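Refurbishing Office Desktops: Intake, Teardown, Retest
Speaker notes, Skuvham workshop session
Reading time: 3 min
Print | E-mail

Slide 1. Scope

Start with the batch. Sillenetti handed over 404 desktops in November, mixed ages, all from offices. The talk covers the path from pallet to retest. Data erasure is a separate session, so send those questions to the later slot.

Say early on that the procedure applies to full towers. Small form factor units have a different order of removal and the timings do not carry over.

Slide 2. Intake

Each unit gets a tag before it gets a bench. Record the model, the service label and any visible damage. Power on once with the case closed. A unit that posts goes to the standard line. A unit that does not post goes to diagnosis, and the fault is written on the tag in plain words. "Dead" is not accepted as an entry. "No fan, no light" is.

Slide 3. Opening the case

Disconnect mains, hold the power button, then lay the tower on its side with the removable panel up. Working on an upright tower costs time at every connector and puts side load on the heavier parts. The bench should be flat, clear of screws and wide enough for the whole case plus a parts tray.

Before anything is unplugged, trace the cables. Power leads from the supply commonly cross the board on their way to the drives, and a SATA cable can run under them. Note the routing on the sheet.
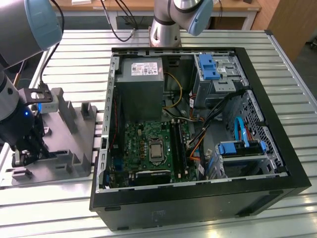

Order of removal is drives, memory, processor, then supply. Many office towers use plastic latches or carriers for the drives, in a color that stands out from the metal. Press the latch, slide the drive, stop if it resists. Forced carriers are the most common damage Mollel reported on returned units, and replacements are hard to source for older cases.

Memory comes out with the clips fully open at whichever ends have them. Put modules straight into antistatic sleeves.

For the processor, release the lever and lift the retention bracket before touching the chip. Lift vertically. If the cooler has bonded to the chip, twist gently first. Do not pry.

Slide 4. Power supply

Read the label and copy the rated output to the sheet. Test under load, 9 minutes minimum. Idle voltage readings are of little use. Do not open the supply housing at any stage. Failed supplies go in the marked bin whole.

Slide 5. Cleaning and rebuild

Low pressure air, fan blades held still. Old thermal compound off with alcohol and a lint-free cloth. Rebuild in reverse order and compare the cable routing with the sheet. The 2 faults to check for before closing are a lead touching the fan and a board power connector not fully seated.

Slide 6. Results

Stisano has logged nearly 1,985 units under this procedure. Keep this slide short. The full table is in the handout, and the column people ask about is retest failures by cause. Connector seating is first, memory second.

Slide 7. Questions

Likely one: why not swap drives without a full teardown. Answer: permitted for units that post and pass the memory test, provided the tag says so. Have the sheet template open on the laptop in case someone wants to see it.

Print | E-mail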